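Week 6 handout: Action chunking for two-arm manipulation of cloth
Notes prepared by Huiling Gu. Read before the lab section.

1. The problem with single-step cloning

A behavior-cloned policy maps an observation to an action. At test time its small errors move the robot into states the demonstrations never covered, and the errors grow from there. With rigid objects the growth is often slow enough to ignore. With cloth it is not, as the state after a poor grasp is rarely one that any operator recorded.

Demonstrations also contain pauses. An operator stops before closing the gripper, and the recorded actions for that interval are nearly constant. A policy that sees only the current observation can learn to stay there.

2. Chunked prediction

Let o(t) be the observation at step t. The policy outputs k future joint targets for both arms:

a(t), a(t+1), ..., a(t+k-1) = pi(o(t))

The first h targets are executed (h no larger than k), then the policy is queried again. In the lab we use k = 16 and h = 12. Setting h = 1 gives the fastest reaction but brings back the pause problem. Setting h = k leaves the arms running open loop for the whole chunk.

Both arms share one output vector. Two separate policies, one per arm, were tried by Wenjie Du in an earlier version of the Julliscombe task set and were dropped after repeated timing conflicts over the middle of the table.

3. Task layout
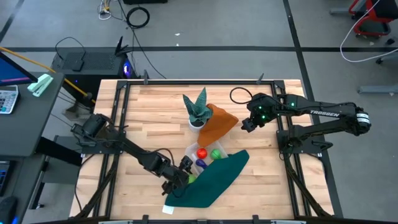 Occlusion is the main source of difficulty in the Julliscombe layouts. The policy must act on objects whose outlines are incomplete, and the amount hidden changes as the cloth moves. The teal-green cloth partly covers the clear tray, so the extent of the tray has to be inferred from the part still in view. The arms reach in from opposite sides and can themselves block the view from the head – the small lime-green ball is only partly visible beneath the left arm. Object positions are varied between demonstrations. The training set has 100 demonstrations, all by the same 2 operators (Zihan Tian and Jingyi Deng).

4. Choice of views

The policy receives a head view and a low fixed view. The head view gives position in the table plane. It says little about the height of a fold, and grasp height is where most failed grasps go wrong.

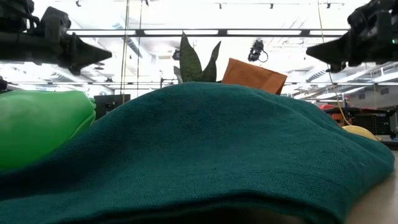

Figure 2. Fixed view. The towel rises in a mound, with both grippers above it.

Note the cost of the low view: a raised fold hides whatever lies behind it. Neither view is sufficient alone. Features from the two are concatenated before the transformer encoder, with a learned embedding marking the source of each token.

5. For the lab section

Train with k = 16, then repeat with the fixed view removed. Keep the seed and the number of training steps the same. Report success separately for the first grasp and for the full task. When a trial fails, record the step index of the last query before failure.

Send problems with the data loader to Weidong Jiang. Section 4 will be used again in October when we cover depth input.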